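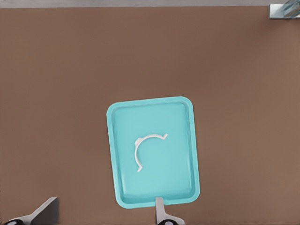
### 5.3 Failure during handover

Two of the 32 simulated transfers in the Claltordale set ended in a safety stop. Both involved the white curved part, which must pass from one arm to the other between the teal and red trays.

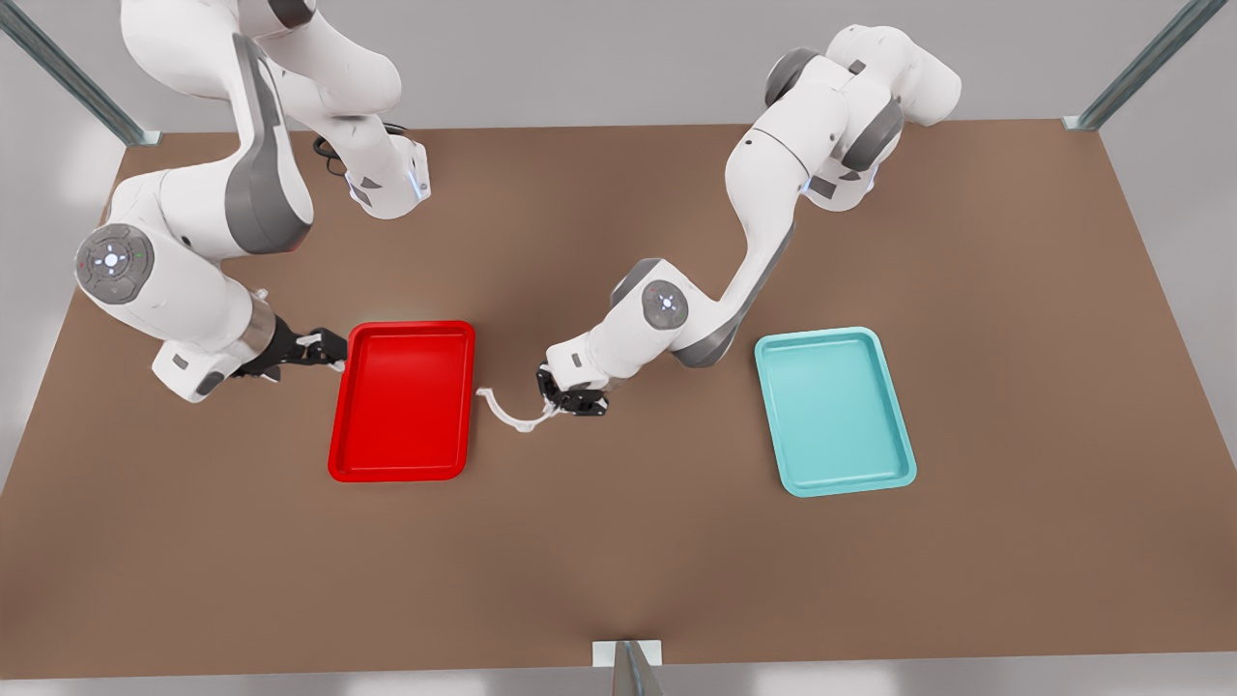 The controller, Tiller, logged a closed grasp on both sides and released the giving arm too early. Grasp closure was inferred from finger position alone – contact force was recorded but not used.
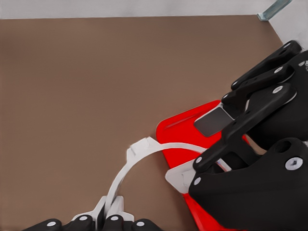

With both hands on a rigid part, small errors in relative pose produce large internal forces. The force limit was reached in both failed runs, and the arms were halted before placement.
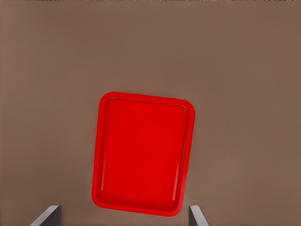

Gu and Hennessy reviewed the logs and added a force check before release. The stop threshold was left unchanged.

**Figure 2.** Wrist and overhead views from the transfer task, in simulation.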